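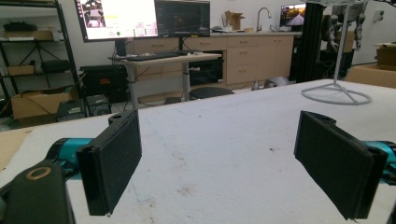
Chapter 5
Hanging and Display: Stands, Hooks and Straps

By the end of this chapter you should be able to:
choose a stand to suit the goods and the space
load and unload a tiered stand without tipping it
hang straps, belts and lanyards so that a customer can lift them off with one hand
plan a display from the top tier down

Before you start
You will need the notes you made on shelf depth in Chapter 4, a tape measure and something with a strap.

Walk into almost any small shop and look at what is hanging up. Keyrings, belts, bag straps, dog leads, scarves, necklaces on cards – an astonishing amount of what we buy spends its shop life on a hook. Folded on a shelf, a strap is a dark lump. Hung up, it shows its length, its width, its buckle and the way it moves, and a customer can make up their mind from two paces away. I think hanging is the most enjoyable part of display work, and I hope you will come to agree with me!

It is also the part that new staff are most likely to be left to work out alone. Shelving gets a plan and a training morning. The hook stand gets a box of stock and a cheerful "fill that up, would you?" When Ewurabena Abugri took over the accessories corner at Prarkico, a gift and luggage shop in Wultport, she found 653 items squeezed on to fittings meant for far fewer. Customers lifted one strap and brought four more with it. She spent most of August taking things off again, and we shall come back to her layout later in the chapter.

5.1 Getting to know the stand

A hook stand has a base, a pole and one or more tiers of arms. That is really all there is to it, and yet each part decides something about how you can use the stand.

The base sets how steady it is. A ring base made of wire is light and easy to carry, and it lets the surface underneath show through, so it looks tidy on a counter. Being light, it depends on the load above it being balanced. Solid bases forgive more, but they take up room and gather dust.

The pole sets the height. Measure your longest item before you choose, buckle and all, and compare it with the drop from the arms to the base. If the item is longer than the drop it will puddle on the counter, and a puddled strap is soon a tangled one.

The tiers set the order. On a stand with two tiers, goods on the upper arms hang down in front of the lower ones unless you plan for it. Short items above and long items below is the usual answer. The other way round can work, provided the lower tier is kept nearly bare.

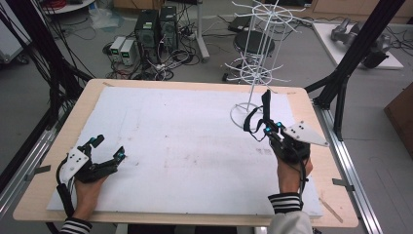 Fig. 5.1 A white wire stand with a circular base and two tiers of arms. The black strap is still to one side of it, held near the foot of the pole.

Practise on a clear table before you go anywhere near the shop floor. A plain pale surface is lovely to work on: dark straps stand out against it, and you can walk round to see the stand from every side. Put the stand towards one corner and keep the rest of the surface for laying out stock.

5.2 Hanging a strap

Straps have a mind of their own. A new one remembers how it was packed and wants to curl back into that shape. Run it through your fingers from one end to the other before you hang it, then let the loose end fall. Find the loop or the buckle, open it a little and bring it to the arm from slightly above. Lower it on – don't push – and let go only when you feel the arm take the weight.

Now turn the stand, if it is a spinning one, and hang the next strap opposite the first. Carry on in pairs. Ronaldo Xavier, who taught me this at Esquivel, made all his trainees load one side completely, just once, so that we could feel how quickly a light stand begins to lean. Hold the pole while you try it!

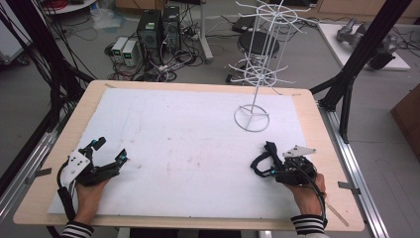

Fig. 5.2 The upper and lower tiers of hooks. Note how the arms spread outwards like the spokes of a wheel, with a black strap at the right.

Look closely at the spread of the arms in Fig. 5.2. The tips are much further apart than the roots, so an item resting at the tip has air on both sides, while an item pushed inwards crowds its neighbours. Most of the tangles you will meet in a shop begin close to the pole.

Try it yourself
Hang 28 straps or ribbons on a two-tier stand, working in pairs. Ask a partner to remove any four of them using one hand. Write down which ones caught, and where on the arm they were resting. Swap over, change one thing about your layout and try again.

Words to learn
drop: the distance from an arm to whatever lies below it
tier: a set of arms at one height
facing: the side of an item the customer sees first

In the next section we look at what happens when the goods are heavier than the stand.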